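Where the Shine Goes: Why Polished Steel Stops Being Polished

A new stainless steel part has a surface that looks finished. Under magnification it is a field of parallel scratches, each one left by the last abrasive that touched it. The difference between a dull part and a bright one is the depth and spacing of those scratches. Polishing is the controlled replacement of large scratches with smaller ones, and most of what goes wrong with a bright surface later in its life can be traced to a step that was rushed or skipped at this stage.

The trade grades abrasives by grit number. A typical sequence for a cast or machined part begins at 80, which removes tool marks and casting skin, and moves upward in steps to 700 before any compound is applied. The steps matter more than the end point. Each grit can only remove the scratches of the grit before it, and it needs a certain depth of cut to do so. A shop that jumps from a coarse belt straight to a fine one gets a surface that shines under shop lighting and shows long, straight furrows in daylight.

Changing direction between grits is the usual guard against this. If each pass runs across the last one, leftover scratches stand out at an angle and can be seen before they are buried under a layer of gloss. On flat plate this is easy. On a curved part with pins, slots and inside corners it is slow, and much of the work is still done by hand.

At the Lerkgate finishing works, the standard route for small stainless parts has 9 stages, 4 of them mechanical. The others are cleaning, drying, electropolishing, passivation and inspection. Cleaning comes first. Grease left in a recess will hold abrasive dust, and the dust will be carried forward onto a finer wheel, where one coarse grain can undo an hour of work.

Electropolishing is often described as plating in reverse. The part is made the positive side of a circuit and hung in an acid bath. Metal dissolves from the surface, and it dissolves faster from peaks than from valleys, so the profile levels out. The process also reaches places no wheel can. It does not remove deep scratches. A part that goes in with a visible furrow comes out with a bright visible furrow.

Passivation is the step most often confused with polishing. It changes nothing that the eye can see. Stainless steel resists rust through a thin layer of chromium oxide that forms by itself in air. Grinding and handling leave traces of free iron on the surface, and these rust even when the alloy under them does not. An acid wash, nitric or citric, takes the iron off and lets the oxide layer form evenly.

The life of the surface after that depends on what it meets. Chloride is the main enemy. Salt water, sweat, bleach and body fluids all contain it, and it attacks the oxide layer at weak points. The weak points are usually geometric: under a screw head, around a pin, at the root of a thread. Liquid held in a gap of this kind loses its oxygen, the oxide cannot repair itself, and a pit begins. Designers can reduce the risk with wider radii and fewer blind recesses, though anything that has to pivot must have a gap somewhere.

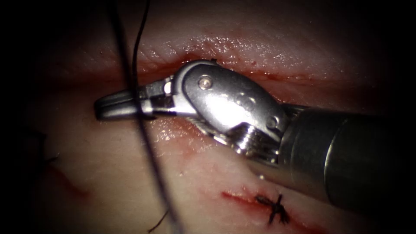

Polished metal at the wrist of a surgical instrument. Pins and grooves are harder to finish than open faces.

Measuring a finish is less settled than producing one. The common figure is Ra, the average height of the profile along a short line. It is cheap to obtain and easy to write on a drawing. It also hides a great deal. Two surfaces can share the same Ra while one has gentle waves and the other has a flat face with a few deep scores, and the second will pit sooner. Whiteley, which supplies fittings for food plants, now asks for a peak-to-valley figure as well, taken at more than one position on each part.

Daily care is simple by comparison. Rinse before residue dries. Keep steel wool and carbon steel brushes away from stainless parts. Dry the joints as well as the faces. A part that has lost its shine evenly can usually be brought back from a middle grit. One that has pitted needs metal removed down to the floor of the deepest pit, and on a close-fitting joint there may be no metal to spare.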